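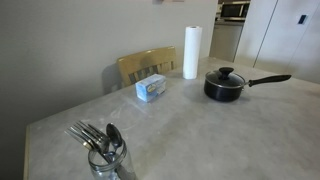 Ticket 856: Whitish streaks on gray tabletop, break room
Status: Closed
Site: Ayala building, second floor
Opened by: Dayana Henao
Assigned to: Kwan-ho Chiang, Workeo building support
Priority: Low
Opened: Monday, March 2, 2026

Problem as reported

The big gray table in the break room has whitish streaks and cloudy marks on it. They are worst in the stretch between the cutlery jar and the small blue and white box. I wiped it twice this morning with the usual spray and a paper towel and the marks came back both times. From the door you don't see them. Sitting down with the window in front of you, you do.

The table is otherwise fine. No chips, no burns. The surface is supposed to be mottled, so please don't log the darker gray patches as stains. The last person did that in January and we got a quote for resurfacing that we did not ask for.

We have the Stamitz people in for lunch later this week and would like it sorted before then.

D. Henao

Reply 1, Kwan-ho Chiang

Some of what is in that stretch could be light reflecting off the top, and I can't separate the two from here. Can you check a few things before I come up?

1. Look at the streaks from the opposite side of the table, with your back to the window. Do they move or go away?
2. Run a clean fingertip through one. Does it leave a line?
3. Which spray are you using, and does anyone dilute it?
4. Is there anything rough under the jar?

Please don't use the green scouring pads in the meantime. They dull this kind of top and we can't undo that.

Reply 2, Dayana Henao

1. Some of them go away. Maybe half. The ones that stay are fainter but they are there.
2. Yes, a line. It feels slightly tacky.
3. Waltis surface concentrate, from the five-liter container in the closet. It gets mixed into a spray bottle. I asked who mixes it and the answer was "whoever finds it empty."
4. Nothing rough. Lifted the jar and there is a ring under it, which I take to be water. People put forks back before they are dry.

Reply 3, Kwan-ho Chiang

A line and a tacky feel point to cleaner left on the surface. The fact that it comes back after each wipe fits too, because each wipe adds more. The other half is probably just reflection, and there is no fix for that short of a blind.

The ring under the jar could be hard water. I'll treat that separately.

I can be there after two. Please leave the jar and the box on the table so I can see the spots as they are.

Visit notes, K. Chiang

14:10. Checked the spray bottle. Label says one capful to a full bottle. The mix in it was strong enough to foam when shaken and stayed foamed. Emptied and rinsed the bottle.

14:15. Moved the jar and the box to the counter. Wiped a test patch near the left edge, warm water only, clean microfiber cloth, then dried it with a second cloth. Cloth came up gray. Patch looked even from both sides of the table once dry.

14:25. Did the same over the area between the two spots where the jar and box had been. Needed three passes. The first cloth was slippery with product by the end, so I changed it. Changing the cloth made more difference than pressing harder.

14:40. Ring under the jar did not move with plain water. Tried a drop of dish soap, no change. Laid a cloth damp with limescale remover rated for this top over it for one minute, rinsed twice, dried. Ring mostly gone. A faint arc is left on one side that can be felt with a fingernail. I stopped there. A second round can be done another day if it bothers anyone.

14:50. Ran a dry cloth along the pale edge strip. No swelling or lifting along the strip where I checked. Water sitting on that joint is a bigger worry than streaks, so please keep an eye on it.

14:55. Washed and dried the outside of the jar and the base. Did not put it straight back, see below.

15:00. Mixed a fresh bottle at one capful and wrote the dose on the bottle in marker. Sprayed and wiped a patch with it. No streaks after ten minutes.

Cause

Cleaner mixed too strong and not rinsed off, plus a mineral ring from water collecting under the jar. The light and dark clouding is the pattern of the top. No damage found apart from the faint arc.

What to do from now on

Daily: damp microfiber cloth, water only. Dry with a second cloth.

After lunch or anything greasy: one capful of concentrate to a bottle, spray onto the cloth and not the table, wipe, go over once with plain water, dry.

Cutlery: dry the forks and spoons before they go in the jar. Tip the jar out and wipe the bottom when you do the table. A coaster or folded cloth under it would help. I don't have one in stock.

Box: keep it off the table while the top is damp. It's cardboard and will soak up whatever is under it.

Paper towels are fine for spills but they push the product around. Cloths are in the closet, bottom shelf, part number 965. Wash them without fabric softener.

Reply 4, Dayana Henao

Looks good from both sides. I put a cork mat under the jar that was in the drawer anyway. The box can stay on the counter, people were only moving it around to make room for plates.

Two questions. Can the concentrate be swapped for something ready mixed? And does the January quote need to be canceled, or does it lapse?

Reply 5, Kwan-ho Chiang

Ready mixed is possible. It comes in cases of 18 bottles and costs more per fill. I'd try the marked bottle first and see if people keep to it. If the streaks come back, reopen this ticket and I'll put in the order.

The quote was for almost 3000 and nothing was signed. I've added a note to the site record that the top is mottled by design and resurfacing is not needed. You don't have to do anything.

Reply 6, Dayana Henao

Fine by me. Taped the daily instructions inside the closet door. You can close this.

Ticket closed by K. Chiang
Resolution: Residue removed, cleaner remixed, instructions left on site
Parts used: Two microfiber cloths
Follow-up: Check edge strip and arc at next scheduled visit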